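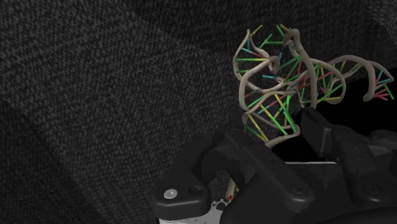 Section 6. Setting up your find drawers and writing the first labels

Share this page (14)
Comments (3)

This is the part of the guide most people look forward to! You have unpacked the Kunureo storage cabinet, it is standing level, and you have a heap of washed sherds waiting for a home. By the end of this section every one of them will have a number, a bag and a drawer, and you will be able to find any piece again in under a minute.

The steps were written for teaching collections in archaeology departments and local museums, but they work just as well for a small society with one cupboard of Roman pottery.

Before you start

You will need:
- the cabinet key and the drawer runners from the small box
- the label sheets (168 labels to a sheet)
- a waterproof pen with a fine tip
- clear bags with a write-on panel
- your site notebook, or a copy of it

Note: Let pottery dry fully before you bag it. Two days on an open tray is fine for most coarse wares. Thick pieces such as amphora handles and tile can take a week, and they are worth the wait.

Caution: Do not put metal finds in this cabinet. Iron and copper alloy need a sealed box with silica gel, which is covered in Section 9.

6.1 Fitting the drawers

1. Open both doors as far as they will go and lock the bottom catch.
2. Slide a pair of runners into the lowest slots, with the stamped arrow pointing towards the back.
3. Push the first drawer in until it clicks. Pull it out halfway and let go. It should stay put.
4. Work upwards in the same way. The full cabinet takes 52 drawers, and once you get into the rhythm it goes surprisingly fast.
5. Fit the deep drawers at the bottom. They are meant for bases, rims with a large diameter and anything else that is heavy or awkward.

Caution: Never have more than two loaded drawers open at once. The cabinet can tip forward, even when it is fixed to the wall.

6.2 Choosing your numbers

A good number tells you where a thing came from before you have even opened the bag. We like three parts: a site code, a context number and a find number. A sherd from the Jiltinmont villa, context 183, find 6, becomes:

JIL / 183 / 6

Lovely and short, and it still fits on a piece the size of a thumbnail.

1. Pick a site code of three letters. Write it inside the front cover of your register and stick to it.
2. Copy the context number exactly as it stands in the site notebook. If the notebook says "183?", keep the question mark in the register and leave it off the sherd.
3. Start find numbers at 1 for each new context.
4. Enter the number in the register first, then write it on the bag, then on the sherd. Keeping to this order saves a great deal of crossing out.

Note: If you have taken over an older collection that already has numbers, keep them! Put the old number in the "Former no." column. The Rivard sherds in our own teaching set carry three different systems, and each one has helped somebody trace a piece back to its trench.

6.3 Marking the sherds

1. Choose a spot on the inner face or an old break, away from any decoration, glaze or stamp.
2. Brush on a thin stripe of the clear base coat and let it dry for ten minutes.
3. Write the number on the stripe in small, plain figures.
4. Leave it for another ten minutes, then cover it with a thin top coat.

Caution: Do not write straight on to the clay. Ink sinks into soft fabrics and will not come out again. Open a window while you work with the coatings, and keep them away from heaters.

Do not mark painted wall plaster, bone or glass at all. Label the bag and put a second label inside it.

6.4 Filling the drawers

1. Line each drawer with the foam sheet, smooth side up.
2. Sort the bags by site, then by context, lowest number at the front left.
3. Leave a hand's width free in every drawer. Collections grow, and someone always turns up with one more bag.
4. Write the first and last numbers on the drawer card and slide it into the holder.
5. Copy the drawer number into the "Location" column of the register.

Tip: Keep one drawer near the top for pieces you like to show people. Ours holds a strainer jug spout and a lamp fragment from the Messina loan, and it gets opened more than all the others put together – visitors love being handed something real.

6.5 Checking your work

Pick five numbers from the register at random and go and find them. If all five are where they should be, lock the doors and carry on to Section 7, Lending and returns. If one is missing, look in the drawers directly above and below first, then check whether the context number was misread. A handwritten 1 and 7 are the usual pair to get mixed up.

Was this section helpful? Yes (22) No (1)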